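March 5, 2026

Up at 4 again, couldn't sleep with the wind. Went out in the dark to look at the gauge, which was stupid, there was nothing in it. Dust and a dead cricket. Coffee, then feed.

Creek is down to the second ledge. Last time I saw that ledge was the summer Dad sold off the Salian pasture, and we said then it couldn't get lower. Well. The pool under the pecans is still holding but it's green and the cows have churned the one side to soup. Need to fence that side. Have the posts, don't have the wire. Have wire at the old Morka place if nobody's run off with it.

Moved the heifers before breakfast. They didn't want to go. Bess worked the left side and I yelled on the right and one of them, the brockle-face, went straight through the water gap like it was paper. So that's another thing to fix. Ribs showing on two of the older cows. Not bad, but showing. I'm going to have to decide about those.

Pongsak Phromma came by at 9 with the hay. 100 bales, which is what he promised in the fall, and same price he promised in the fall, and he could get a good bit more for it now and we both know it. Stacked it in the north bay becuase the south bay roof is still flapping. He wouldn't stay for lunch. Says his own tank is cracked mud from bank to bank, he walked across it in his good shoes. They're hauling water from town, 500 gallons a trip, two trips a day when the truck will start. His boy wants to put goats on the Grernina side and quit cattle. Pongsak didn't say what he thought of that. Looked at the sky a good deal.

Trough float stuck again. Cleaned it with a butter knife.

Well is OK. I keep writing that. The pump pulled air for a second on Tuesday and I stood there with my hand on the pipe like you'd feel a horse's neck. Then it caught. Ran it only at night since. Called the well man, he's booked up into next month with people worse off than me. Wants $200 just to come look. Told him put me down anyway.

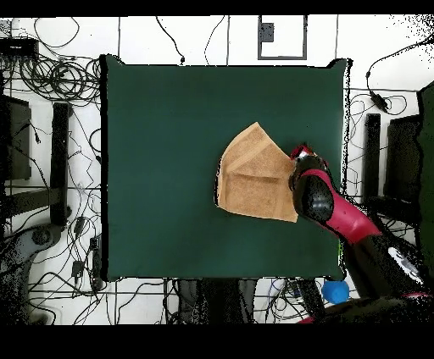

Lunch was beans. Paid the feed bill, didn't pay the other one.

Orathai Jitpraphai called after lunch, wanting to know if I'm coming to the grazing meeting. I said is there any grass to meet about. She laughed but she wants me there, they're talking about whether to ask the county for a haul station out at the crossing so folks don't have to go clear to town. Good idea. Should have been done years ago. But she reminded me what happened with the crossing in August, the year I was nineteen, when it had been dry so long people were parking trailers down in the creek bed for shade. Then the one night. She lost the whole lower fence and 2 horses, and we found our stock tank up in a cedar a mile down. Everybody had been praying for it too. I'd forgot about the horses. She hadn't.

So maybe not the crossing. Up on the rise by the church lot would do.

Clouds stacked up in the west around three. Real ones, dark on the bottom. I quit what I was doing and went and moved the tractor up from the bottom field, just in case, and then the hay rake, and then felt like a fool with all of it sitting up by the house. Wind swung to the north. Smelled rain, swear I did. Eleven drops on the hood of the truck. Then it slid off toward somebody else.

Bess under the porch the whole time. She believed it.

Fixed the water gap before dark, sort of. Two panels and baling wire. It'll hold a calf, won't hold a creek. If it rains I lose it and I'll be glad to.

Peaches are starting to bloom, way early. Only the Zestine tree and the one next to it. Gave them the dishwater. If we get a freeze now that's that for peaches. Mama always said not to get excited about a March bloom and I'm not, but I did go out and look at it twice.

To do tomorow: wire from Morka. Salt. Call the sale barn, just ask what old cows are bringing, just ask. South bay roof if the wind lays. Find the other glove.

Wind's still going. Forecast says twenty percent for Sunday. It said that last week too.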